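SPEAKER NOTES — "Folding Is Hard: A Term With the Plaritz Club"
Heino Lepik, with Ebony Ormsby on the laptop
Slot: 20 minutes including questions. Talk for 15. You will talk for 19.

Slide 1. Title
Wait for people to sit. Say thanks to Alletti for the room and the coffee. Do not do the coffee joke from last year.
Introduce Ebony. She wrote most of the code, so hard questions go to her.

Slide 2. What we said we would do
Read the November proposal out loud, straight face: "By spring, a robot arm will fold household laundry." Pause. Let them laugh on their own time.
Then say what the club is: students, after school, one arm, one cupboard.

Slide 3. Why cloth
The Gikirthorpe team did blocks. Blocks are lovely. You put a block down and it stays a block.
A sweater has no fixed shape, and it has opinions about gravity. Mention that our first simulator treated a T-shirt as a very thin plank and did extremely well with it.

Slide 4. Collecting the demos
Key point, slow down: we don't drive the arm to teach it. A student holds a gripper and does the job by hand, and the recording is what the model learns from. Target was 2,000 demos. We got 1,000 by the deadline and 371 of those had to go. Say the numbers once and move on.
Reasons for throwing them out, if asked: thumb over the lens, dropped the cloth and kept going, stopped to answer the phone. (Ebony has the phone one saved. She is not to play it.)

Slide 5. Where we collected
The lab table gave us a model that was great at lab tables. So we told everyone to work at home, on whatever they had. Beds turned out to be the best and worst idea of the term. Soft surface, busy patterns, everything sinks a bit. 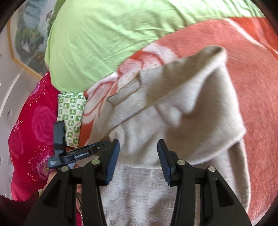 Slide 5: hand-held gripper over a beige knit, coral-orange blanket underneath.

Let it sit on screen for a few seconds. Point out the ridged blue pads, then the folds in the knit. Ask the room where they would grab it. Take 2 answers, and they will disagree — good, so did our students, and so does the data.
Go straight to the labeling rule: say which edge you're going for before you close the fingers.

Slide 6. Results
Hand towels: fine. Show the clip. Pillowcases: mostly fine if they start flat. Knitwear: skip the clip unless we're ahead of time, which we won't be.
Credit the Urquijo students for the scoring sheet. Ours had a column called "vibes."

Slide 7. Next year
More knits. Shorter sessions, as grip quality falls off a cliff when people get hungry. Somebody please lend us a second laptop.

Questions
If they ask about cost, give them the parts list from the back table.
If they ask whether it can do fitted sheets, hand the microphone to Ebony.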